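Subject: Re: [smallparts] White bear kit, stem won't sit straight
From: Wenceslao Ayala
To: smallparts list

Niltow wrote:

> Has anyone on the list built the little white bear stand from Kovari?
> Mine went together fine up to the stem, and then the head leaned back
> like it was looking at the ceiling. I took it apart and tried again and
> it leaned the other way. Also I have a flat strip left over and no idea
> where it goes. The instruction sheet shows it in the first drawing and
> never again. Is it a spare? Do I need it? My niece has a birthday
> coming and I'd like to hand her something that stands up.

Yes! I love this kit and I've been waiting for somebody to bring it up. I've built three of them now, two for my own shelf and one that went to Ponce, and every one of them leaned on the first try, so please don't think you did anything wrong.

The lean comes from the bottom of the stem. On all of mine there was a tiny ridge left over from the mold, right where the stem goes into the base, and it's so small that I only found it by running a fingernail around the end. Take it off with a nail file (the soft kind, not a metal one) and go slowly, a couple of strokes and then try the fit. If you take off too much the stem gets wobbly and you'll be reaching for glue, and I really do think this one is nicer without glue.

Then do the base and stem first, by themselves, with no head on. I know the sheet tells you to put the head on the stem and then plant the whole thing, but the head is the heaviest piece and it pulls everything over while you're still pushing. With just the stem you can get down at table height, look at it from the front, turn the base a quarter, look again, and keep going until you've been all the way around. Only then does the head go on, straight down, with your thumb between the ears. Don't hold it by the ears! I bent one that way on my second build and it has looked a little surprised ever since.

Work on something flat and plain. I used to do this on the kitchen table, which has a dip in it that I never noticed in 14 years of eating there, and I blamed the kit for a whole evening – it was the table. A smooth white board on top of a solid plank has been perfect. White parts on a white board sounds like a terrible idea, I know, but with a lamp off to one side the shadows show you every edge, and you can see right away if the base is rocking.

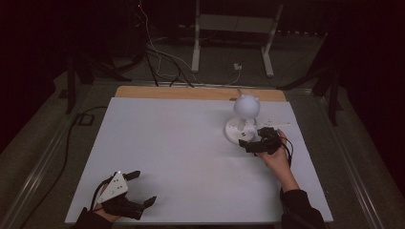

Bear upright on its base, flat strip lying to the right of it.

Now your strip. It's not a spare, at least not the way I build it! I use it as a gauge. Lay it flat against the base, and if you can see light under one end, the base isn't sitting level. After that I slide it into one of the slots on top of the base, where it makes a nice little backing for a name card or a photo. I can't swear that's what Kovari had in mind, and if Aden is reading this, he had a different theory about it last June and I'd love to hear it again. Two of mine have the strip in and one doesn't, and they all stand equally well.

A few other things I've picked up, in no special order:

The slots are tight. If the strip won't start, try the other end of it before you push hard. One end on mine was cut a hair narrower.

Wash the parts in dish soap first and let them dry overnight. They come with a slick feel to them and fingerprints show up terribly on the head. I skipped this once and regretted it for a week.

If you want to paint, do the ears before the head goes on the stem. For a birthday present I'd leave it white, though. It's such a cheerful little shape with that big round head, and your niece might like to paint it herself.

My sheet has the number 179 printed in the corner. If yours is different, would you let me know? I have a feeling there are two versions floating around and that could explain why your first drawing has the strip and the later ones don't. Mine has it in the first and the last.

Please post a picture when it's standing. I'm starting a fourth one tonight after supper, so if you get stuck, write to the list and I'll probably have the same piece in my hand – I check mail until about 10.

Happy building,
Wenceslao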